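Chapter 6
Small Venues and Their Listeners

Before a band can fill a large hall, it must first learn to play in a small room. This chapter looks at the small concert venue as a place of work, and at the people who come to it on an ordinary evening in July, when the better known groups are away at the festivals.

Our main case is the Semwal, a club in the old part of Dratberg with room for 142 persons. The trio Pledent played there eight times before their first record. They were paid from the door, and after the sound engineer had taken his share there was often little left. Still, the group kept coming back - the room had a dry sound, and every mistake could be heard from the bar. In section 6.2 we will compare the Semwal with the Drerix, a hall with 2983 seats, where the same songs had to be played slower.

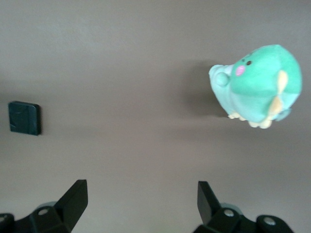 Hanan Masri objects that a dry room teaches a band only to be careful, and that she learned more about rhythm from the bad echo of a school gymnasium. Her view should be kept in mind while reading the interviews. The musicians do not agree with each other on this point, and the drummer of Pledent changed his opinion between the first interview and the second.

6.1 Who pays for the evening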